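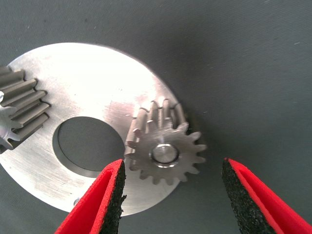
Wrist camera view at the gear station: plate, two gears, gripper open.

I had been meaning to go to one of the Brakport open days for a couple of years and finally managed it in February. Brakport is a shared workshop building on the edge of the industrial estate, with a dozen or so small firms in it, and once a year most of them put their doors up and let people wander through. I went for one unit only, Ketus, who do small-batch assembly work and have a robot cell they are willing to talk about in detail.

The demonstration was run by Giang Khúc, who wrote most of the control software, with Jae-hoon Seol looking after the hardware side. The task was gear assembly: pick a small spur gear from a flat metal plate, present it to a fixture, seat it on a post, and mesh it with a larger gear already there. A person does this in a few seconds without thinking about it. The robot took rather longer, and most of the talk was about why.

The first point Khúc made was about vision. Bare steel under shop lighting is awkward to see well. Faces of the plate that are square to the lamps go close to pure white, and the valleys between the teeth go dark, so an edge detector finds plenty of edges and few of them are the outline you want. The plate in my picture has the same problem in the middle. Their fix is a modest one. They take three exposures at the wrist, look for the circular hub and the pin first, and only then fit the tooth circle around that centre. The pin throws back a bright highlight which moves as the camera moves, so they treat it as a hint and never as a measurement.

I asked why they did not simply fit a ring light. Seol said they had tried one from Hamex and it made matters worse at close range, as the ring itself showed up as a reflection in every polished end face. They now use two diffuse panels fixed to the bench frame and leave the wrist alone. The dark cloth under the parts is there for contrast and to stop dropped gears rolling. It collects lint, and Khúc masks the cloth out before any fitting is done.

The second part was the gripper, and this interested me more. The fingers are red, folded into a channel section for stiffness, with rough black pads on the inside faces. My assumption was that you would want hard, precise jaws for a precise part. Seol's view is that hard jaws are fine if the part is always where you expect it, and his are not. A compliant pad lets the gear settle by a small amount when the fingers close, and the roughness keeps it from turning in the grip when the teeth touch their mates. The price is that you no longer know exactly where the gear is once you have hold of it. They get that back by lifting it in front of a second, fixed camera before insertion, which adds to the cycle but removes most of the failed insertions.

Pads wear. The current set gets changed after 700 picks, a number arrived at by plotting slip against pick count and choosing a place before the line bends. Seol cuts them himself from sheet and glues them in with a jig. I had a used pair in my hand and the wear was plain to feel, a smooth band across the width where the teeth bear.

The meshing step is done by force and not by position. The arm brings the gear down over the post until it feels contact, backs off slightly, then turns the wrist to and fro through a small angle while pressing lightly. When the teeth line up, the vertical force drops and the gear goes down. If it has not dropped after 90 seconds the arm gives up, puts the gear back on the plate and starts again from the vision step. I think that limit is generous. Khúc agreed, and said it was left over from an older controller and would be cut once the new one had more hours on it.

I watched three full cycles. Two went through cleanly. On the other, the gear came down on the tips of the mating teeth and the wrist worked back and forth for some time before it found the gap. It did find it, and I learned more from that cycle than from the two good ones — you could follow the force on the monitor and see it step down as the teeth engaged.

Their log for the present set-up stood at 377 completed assemblies that morning. I did not get a failure rate out of them, only that a good share of the failures come from the pick and few from the insertion. I would have guessed the opposite.

A few notes for my own use. The calibration routine, which they call Vũ, runs at the start of each session and touches 17 points on a reference block. The wrist camera cable is strain-relieved at both ends and is still the part they replace most. The fixture post has a chamfer that Seol added late on, and he said he wished he had done it in the first week.

I spent the rest of the morning in the other units, mainly with a man who regrinds end mills, and I will write that up separately. I still want to try the rocking motion on my own bench arm. It has no force sensing at the wrist, so I shall have to work from motor current, and I expect the friction in the gearboxes will hide most of the signal. Seol suggested starting with a much coarser gear.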